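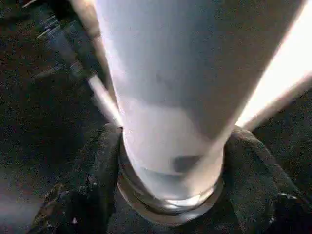

Según Despina Chrysikopoulos, la silla cojea casi siempre por la misma pata, la primera que se apretó, y conviene dejar el apriete final de las cuatro para cuando ya estén todas puestas. Su observación llegó después de la primera edición de esta guía y ha cambiado el orden de los pasos 4 a 7.

3. Montaje de las patas

Este apartado es válido para la silla Olari con asiento blanco y patas tubulares. La versión con brazos se monta igual, pero los brazos se colocan después (apartado 5).

Piezas necesarias
Asiento moldeado, 1 unidad
Patas tubulares, 4 unidades
Anillas metálicas, 4 unidades
Tapones de apoyo, 4 unidades (ya colocados de fábrica)

No hacen falta herramientas. Si el paquete incluye una llave plana, guárdela: es para la mesa Dindetti y no se usa con la silla.

Antes de empezar

Cubra la superficie de trabajo con una tela. No es necesario que quede estirada. El asiento se raya con facilidad por la cara superior, sobre todo si quedan migas o restos de cartón debajo.

Revise las roscas una por una. Retire con un cepillo seco cualquier viruta de plástico. No use aceite ni jabón.

PRECAUCIÓN: no monte la silla en presencia de niños pequeños. Las anillas sueltas son piezas que se pueden tragar.

Pasos

1. Tumbe el asiento sobre la tela, con la cara inferior accesible. Las esquinas de la cara inferior deben quedar libres.

2. Pase una anilla por cada pata. El borde más ancho mira hacia el asiento.

3. Presente la primera pata en su esquina y gírela a mano, sin forzar. Si a la primera vuelta ofrece resistencia, retroceda y vuelva a empezar — una rosca cruzada no se corrige apretando.
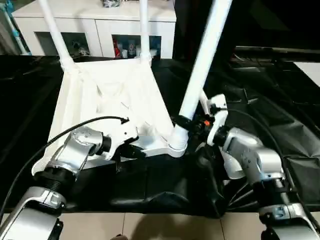 4. Deje la pata a media rosca y pase a la esquina opuesta en diagonal. Sujete el asiento por el borde delantero mientras gira; entre dos personas se hace mejor, una al asiento y otra a la pata.

5. Monte las dos patas restantes del mismo modo, también a media rosca.

6. Compruebe la inclinación. Las patas se abren ligeramente hacia fuera y la separación entre los apoyos delanteros debe ser igual a la de los traseros. Mida con una cinta si tiene dudas.

7. Apriete las patas en diagonal, un cuarto de vuelta cada vez, hasta que no giren con la fuerza de una mano.

8. Baje las anillas hasta que asienten en la unión. Deben quedar a ras, sin holgura visible.

9. Ponga la silla en pie sobre un suelo plano y presione cada esquina del asiento. Si se mueve, vuelva al paso 7.

NOTA: en las sillas del lote 940 las anillas entran más justas. Colóquelas girándolas poco a poco. No las golpee con un martillo ni con el mango de un destornillador.

3.1 Revisión de las roscas

Los filetes deben verse enteros. Las pequeñas muescas en los filetes superiores son del molde y no afectan al apriete. Una grieta en el collar sí es motivo de cambio: no monte la pieza y pida el recambio a Magalhães, indicando el número impreso en la caja. 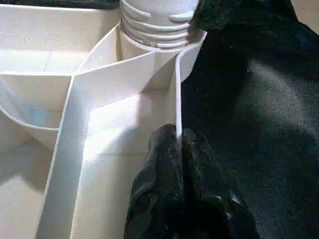

Fig. 3. Poste roscado, collar de la base y tabiques.

Limpie también los huecos entre tabiques. El polvo del embalaje se acumula en las esquinas y termina en la rosca.

3.2 Después del montaje

Repita el apriete del paso 7 pasadas 36 horas de uso normal, y luego cada marzo si la silla pasa el invierno en el exterior. Para desmontarla, siga los pasos en orden inverso y guarde las anillas en una bolsa aparte. Las patas de la serie Rillport son más largas y no son intercambiables con estas, aunque la rosca coincida.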